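课程项目报告：小型图书交换站的旧书分类与流通

一、项目的来由

我们小组在这个学期做的题目，是学校旁边的一个图书交换站。这个站的名字叫 Jovthorpe，开在一条很安静的街上，居民可以把看完的书拿来，再换别的书回家。我在这里学习中文已经有几年，平时也去那里找书，所以对这个题目比较有感情。

老师要求每个小组选择一个真实的地方，观察它的工作方法，然后提出可以改进的建议。我们从十月开始去站里，每个星期去两次，一直到学期的最后。报告里的数字，都是从站里的登记本上抄下来的。

二、交换站的基本情况

按照登记本，站里现在一共有 4000 本书。其中小说最多，其次是儿童读物，再次是旧的教材和词典。有 1005 本书在过去一年里没有人借过，也没有人换过，这个数字比我们开始的时候想的要高。

书架一共分成 19 个类别。这个分类方法是很多年以前定下来的，有的类别现在已经很不合适。例如“电器使用”这一类，里面大部分是录像机和老式收音机的说明手册；而“计算机”没有自己的类别，只能放在“科学”的后面。第一次来的人常常找不到，他们在书架前面走来走去，最后就随便拿一本。

三、旧书进来以后的流程

居民拿书来的时候，先放在门口的桌子上。值班的人看一下书的状况，如果缺页或者发霉，就不收。可以收的书，要做三件事：擦干净封面，在最后一页盖章，写进登记本。我们也参加了这个工作，体会到登记是最慢的一步，特别是外文书，书名常常抄错。

做完登记的书，应该按照类别上架。可是在周末，拿书来的人很多，书就先堆在一边，有时候堆到下一个星期。我们认为这是流通慢的第一个原因。

分拣这一步也值得讨论。站里没有固定的分拣容器，书有时放在纸箱里，有时直接放在地上。纸箱容易坏，地上又容易脏。我们查了一些别的行业的做法，比较普遍的是用有隔板的大箱子，一个箱子分成两格，一格大，一格小。对书来说，大格可以放普通开本，小格可以放口袋书。
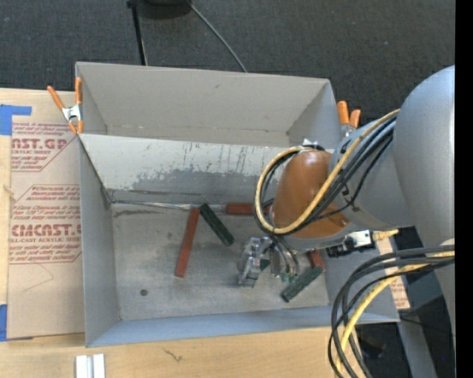 有隔板当然好，可是书的重量你们算过没有？装满了以后一个人根本搬不动，我宁可用小一点的筐，多走几次路。Cifuentes 在我们中期汇报的时候提出了这个意见，我们觉得很有道理，后来把建议改成了这样：大箱子只放在桌子上用，不搬动；从桌子到书架这一段，用小筐来运。

四、问卷的结果

为了了解读者的想法，我们做了一份很短的问卷，有 20 位读者回答。问题有三个：您一般来找什么书？您找得到吗？您希望站里改变什么？

第一个问题，回答“没有目的，随便看看”的人最多。第二个问题，多数人说“有时候找得到”。第三个问题的答案很不一样，有人希望晚上也开门，有人希望增加椅子，还有一位读者写道，请不要把诗集放在最下面一层，老人蹲不下去。这一条我们以前完全没有想到。

五、和另一个站的比较

我们也去了 Uken，它是河对面的一个交换站，规模小得多。那里不用登记本，每本书的书脊上贴一张颜色纸，红色是小说，蓝色是知识类，黄色是给孩子的。优点是还书很快，小孩子也会放；缺点是没有记录，不知道哪些书长期没有人要。

两种方法各有长处。我们的想法是，Jovthorpe 可以保留登记本，同时也贴颜色纸，这样上架的时候不必每次翻本子。

六、建议

1. 把类别减少，相近的合在一起，并且给“计算机”一个单独的位置。
2. 书脊贴颜色纸，先从儿童读物开始试。
3. 长期没有人要的书，每半年整理一次，送给 Ruter 旧书店，或者放在门口让人免费拿走。
4. 诗集和大字版的书放在中间的高度。
5. 周末安排一个人专门上架，不做登记。

七、不足的地方

我们的观察时间只有一个学期，没有看到暑假的情况，听说暑假来的孩子特别多。问卷的人数也比较少，而且都是白天来的读者，上班的人的意见没有收集到。另外，登记本里有几页字迹看不清楚，那几页的书我们没有办法核对。

颜色纸我们已经买好了，放在站里的抽屉里，下个学期开学以后先贴儿童读物的两个书架。

十二月二十日，星期二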